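Hair Bank opens second collection point in Claltstead

October 21, 2025

A scheme that hands out hairbrushes, combs and small bathroom items to people moving into temporary housing has opened a second collection point in Claltstead, at the old Vogler shop on the corner by the bus station.

The Dadness Hair Bank began in January with one shelf in a church hall. It has passed on 751 brushes and combs so far, along with mirrors, hair ties and holders to keep them in. Demand has grown since the summer, and the hall could no longer take everything that was coming in.

"People remember to give towels and saucepans," said Matilde Nogueira, who runs the scheme. "Then a family gets the keys to a flat and there isn't a brush in the place. It's a cheap thing to put right."

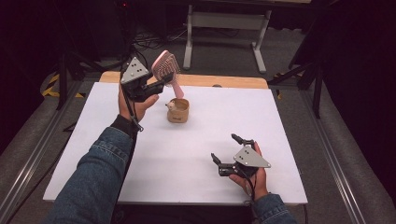 Donations can be left at the Vogler shop on weekday mornings. New brushes are preferred, but the scheme will take used ones if they are plastic all the way through and have no cushion under the pins. Wooden brushes and anything with natural bristle can only be accepted unused and in the packet.

Used brushes are combed out, soaked and washed before they go any further. Danang Hidayat, who looks after the washing, asks donors to pull out loose hair at home if they can.

Open-backed brushes are the ones he would most like to see more of. Water runs straight through them and they dry much faster than a padded brush. A pink one of this type has its ribs set in curved rows with gaps between them, and thin dark pins with a small rounded tip on each. Hidayat said the tips are worth checking before giving a brush away, as pins that have lost them can scratch the scalp.

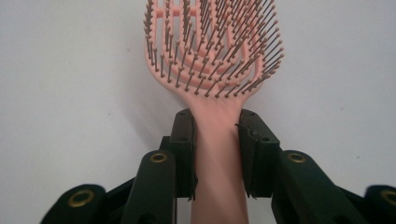 Holders are the other item in short supply. Many of the rooms used for temporary housing in Bollenberg have a shared bathroom, so residents carry their things back and forth or keep them on a table by the bed. The scheme now tries to send a pot with every brush. Ilse Reinholz, who sorts the donated pots, said almost any shape will do provided it stays up with something tall in it. One tan holder, made to look like a little sack with its top rolled over, has a small white teddy bear peeping over the rim and keeps a brush upright with the handle down inside. Chipped pots and glass jars are turned away.

The new point has cost £1189 to fit out, mostly for shelving and a second sink. The money came from a sale held in Dadness last month.
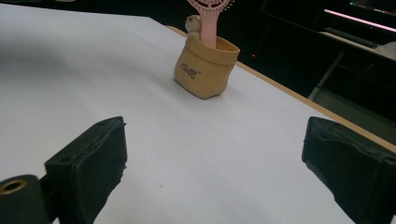
How to give

The Vogler shop is open to donors from 10 until noon, Monday to Friday. Larger amounts should be arranged in advance with Malte Kasten at the church hall, where there is space to park.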